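Mencombe Community Board > Council and Courts > Magistrates' court move to the Peretti building

37 replies, page 1 of 4

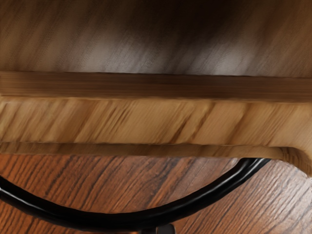
Re: Magistrates' court move to the Peretti building

fenlane_rob wrote:
The council papers for January are up. Item 5 is the transfer of the old Peretti building to the courts people on a long lease, with the council paying for the access road and the new drains. Our share comes to £638,000. I've read it twice and I can't find what we get back apart from a line about "footfall". Has anyone seen a proper costing?

Cempaka Ismail wrote:
There is a costing, but it's in appendix 4 and you have to ask for it at the front desk. I went in and read it. The road is most of the money. The drains need doing whoever moves in, so I wouldn't count those against the court.

What worries me more is the lease. The council keeps responsibility for the roof for the whole term. That roof leaked when Peretti were still in there.

oldmill22 wrote:
I worked at Peretti until they shut. The roof leaked over the loading bay and nowhere else. It was patched. People go on about that roof as if the place was open to the sky.

fenlane_rob wrote:
Patched when, though?

oldmill22 wrote:
Before I left. I couldn't give you the year.

Vinh Thân wrote:
I'm in favour of the move and I'll say why. I had to go to the present court as a witness. You wait in a corridor with the other side's family sitting opposite you. There is one toilet and it was out of order. My case was listed for 10am and I was called at ten past three. A building with separate waiting rooms would be worth paying something for.

I do agree the appendix should have been put online with the rest.

kestrel_b wrote:
Being called at ten past three is a listing problem. You'd have waited just as long at Peretti, on a nicer chair.

Vinh Thân wrote:
Fair enough on the time. The waiting area is still the building's fault.

dawnH wrote:
Does anyone know what happens to the present court? It's in the middle of town and it's listed. If it ends up boarded over like the Zotberg shop did, the high street has lost both ends.

Cempaka Ismail wrote:
The report says "options will be explored". No money is set aside for it. I asked Councillor Teoh by email and got a reply the same evening, saying there had been interest from a nursery and from a dentist but nothing on paper.

kestrel_b wrote:
Teoh also said there was interest in the swimming baths.

dawnH wrote:
That was the previous councillor for the ward, not Teoh.

kestrel_b wrote:
My mistake. Same ward, same answer.

p_arkwell wrote:
I'm a bit tired of every thread on here treating council spending as a scandal. The town either keeps a court or it loses it. If the present building is turned down at the next inspection, hearings will go to the city, and anyone without a car has two buses to catch for a 9.30 start. Miss it and you can have a warrant out for you. I'd rather we paid for a road.

fenlane_rob wrote:
I haven't called it a scandal. I asked for the costing. Where does it say the present building would fail an inspection? I can't see that in the papers.

p_arkwell wrote:
It was said at the ward meeting.

fenlane_rob wrote:
Said by who?

p_arkwell wrote:
By the officer who gave the talk. I didn't take the name down. There should be minutes.

Cempaka Ismail wrote:
I've looked and the minutes aren't up yet. I have asked for them along with the appendix, and I've asked whether the roof clause can be changed before anything is signed. A shared repair clause would settle most of my objections — I'm not against the court going there.

oldmill22 wrote:
Ask them about the car park as well while you're at it. Half of it belongs to the unit next door. Peretti rented it by the year.

fenlane_rob wrote:
That isn't in the report at all. Are you sure?

oldmill22 wrote:
Certain. There was a row about it every spring. The line ran down past the bike shed and we weren't allowed to park beyond it.

Vinh Thân wrote:
Public questions have to be in by noon on the day before the meeting. If Cempaka sends the one on the roof, I'll put in the one about the car park. They only allow one each.

dawnH wrote:
I'll do the one on the old court, then.

Page 1 of 4 Next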